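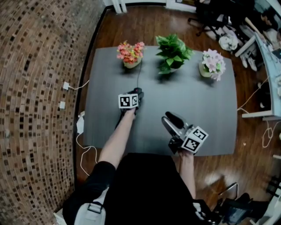
HAM – The Eko Line is coming this April, and Kustent Transit could not be happier to share the news. The new crosstown bus will link Ham and Otel with one direct ride, replacing a trip that now takes two routes and a long wait at the bottom of the hill. It will run in the evening as well as through the workday, and it brings three brand new stops to streets that have never had bus service. Those stops will get benches in a plain gray, much like the big tabletop in the photo, and we're taking a cue from the flowers on it too, with planters going in next to every new shelter. Riders asked for something a little more cheerful than a pole and a sign, and we think they were right!

**One ride across town**

Right now, anyone going from Ham to Otel takes the hill bus down to the old market street, gets off, crosses four lanes of traffic and waits for the river bus on the other side. On a good day the second bus is just pulling up. On a bad day it's just pulling away. The crossing at the market street has been the top complaint in our rider comments for as long as we've been keeping them, and it's easy to see why, especially with a stroller or a bag of groceries and a light that changes too soon.

The Eko Line puts the hill bus and the river bus together into one. It will start at the library in Ham, follow the hill road as far as the fire station, turn onto the market street and then stay on the river side all the way to the Otel ferry landing. You get on, you sit down and you stay put until you're there.

Riders who only use part of the trip will keep the stops they have. The hill bus stops between the library and the fire station are all staying, and so are the river bus stops east of the market street. One stop on the market street itself is moving half a block toward the river, closer to the crosswalk and away from the driveway where delivery trucks tend to block it.

**The new stops**

The first new stop is at the foot of the hill road, next to the playing fields. Families have been walking to the fields along a narrow shoulder for years, and the city is adding a sidewalk there at the same time as our stop work. The second is outside the health clinic, close to the main door. The third is at the north end of the Otel ferry landing, on the same side of the street as the ticket windows, so people coming off the boat can walk straight to the bus without crossing the parking lot.

Each new stop will have a shelter with a roof deep enough to keep off slanting rain, a bench with a backrest, a light and a raised curb for level boarding. The ferry landing stop will also have parking for 100 bikes, all under cover. Plenty of people in Otel already ride to the boat, and the railing along the landing is so full on summer mornings that it can be hard to find a place for one more lock.

**Longer buses, and a better turn**

Eko Line buses will be 60 feet long, with a bend in the middle and doors you can board through at the front and the back. They carry a lot more people than the hill bus does now, which should be welcome news for anyone who has stood all the way home from Otel on a Friday-style crowd before a holiday weekend.

Some neighbors asked how a bus that long would get around the corner at the fire station, and it was a good question. Our drivers have been out testing it early in the morning before traffic builds. The bus makes the turn, but it needs the whole corner to do it, so the city is moving the stop line back on the market street side and taking out one parking space. The fire station driveway stays clear. There will be new paint and a sign on that corner, and we ask drivers to stop at the line even when the road ahead looks open.

**Evenings**

The hill bus now makes its last trip at 7 p.m. That has never worked well for people with late shifts at the clinic, or for anyone who would like to see a movie in Otel and get home again. The Eko Line will meet the last boat of the night and wait for it if it's running behind. We worked closely with the ferry crew on this part of the schedule and they have been great partners – they'll let our driver know when the boat is late, and the bus will hold at the landing until people have had time to walk up.

**Fares and transfers**

The Eko Line costs the same as any other Kustent bus. Passes you already have will work from the first day, and so will transfer slips. People who used to pay twice when their slip ran out at the market street will now pay once. Reduced fares for older riders, students and riders with disabilities all apply, and small children still ride free.

**What to expect before opening**

Work on the shelters has begun at the playing fields and will move to the clinic next, then the ferry landing. The sidewalk by the clinic will be narrowed while the curb is raised, with a marked path past the work. At the landing, the short-term parking closest to the ticket windows will close for a while, and drop-offs will move to the south end. Boats will keep their usual times.

The hill bus and the river bus will run on their current schedules until the Eko Line opens. Their route numbers will retire that same morning, and signs at every shared stop will be changed overnight.

**Come take a look**

We'll be parking one of the new buses outside the Ham library for an open house before the line opens. Come aboard, try the seats, see how the ramp works and practice loading a bike on the front rack. Drivers will be there to answer questions, and we'll have printed schedules and large-print maps to take home. A second open house is planned at the Otel ferry landing, in time for the people coming off the afternoon boat.

Route maps and stop-by-stop times will be posted at the library, at the ferry ticket windows and on board every Kustent bus. Riders who want to comment on the schedule can fill out a card on the bus or drop one off at the Kustent customer counter in Ham.

**About Kustent Transit**

Kustent Transit runs the public buses in Ham, Otel and the river neighborhoods between them. News media can reach the Kustent press desk through the main office in Ham.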